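Chapter 4
Setting Up a Single-Arm Cell
August — by the Zendach course staff
5 comments | 20 shares

Before you start. You need the cell drawings, the arm manual, and the payload sheet for whatever gripper you were issued. If the payload sheet is missing, stop and get it. Guessing the gripper mass is the most common way to ruin a setup, and it won't show until the arm is moving fast.

This chapter covers one arm, one gripper, one work surface. Cells with two arms sharing a table come in Chapter 6. Most of the order of work is the same so learn it here first.

4.1 Base and mounting

Base first, always. A pedestal that rocks will spoil every point you teach afterward. Tighten the bolts in a cross pattern, go once around at half torque, then again at full. Mark each head with paint pen. Come back after the first shift of running and check the marks — if a line has moved, the bolt has moved.

Cable slack next. Bring every joint to both ends of its travel, by hand speed only, and watch the cable the whole way. A loop that looks generous at home position can be tight as a drum with the elbow folded back.

4.2 Zeroing the joints

Six joints, six zero marks. Line them up one at a time starting at the base. Do not skip ahead to the wrist because it is easier to reach. Write the offsets on the cell card before you save them in the controller, not after. The Horkeck line lost a full set this way and had to reteach 20 points.

4.3 Tool frame and payload

Tool frame goes at the point between the fingertips, with the fingers closed. Enter mass, then center of mass, then run the payload check. Redo all of it when fingers are swapped, even for a pair that looks teh same.

4.4 Approach heights
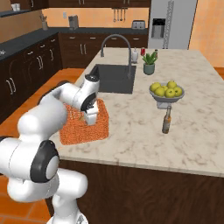 An approach height is the level the tool has to reach before it may travel sideways. Set it from the tallest thing along the path, plus clearance, and set it per station. The Wusow simulator is the place to do this the first time, no parts to break. Model the clutter as well as the target. With the fingers down inside the basket, a sideways move catches the rim, so the first move out is straight up. Then look further along the counter: the gooseneck faucet stands well above the basket and sets the height for any path that crosses the sink. Bottle and fruit bowl on the right matter too if the drop point is over there. Save the height under the station name and lock it.

4.5 First run

Quarter speed, hand on the stop, gate closed. Run the path empty 4 times. Then with a part. Listen at the wrist for a tick when it reverses, that is usualy a loose flange screw. Log the run on the cell card, with initials.

Terms to know before the Altıntaş worksheet: tool frame, payload, offset, approach height, flange.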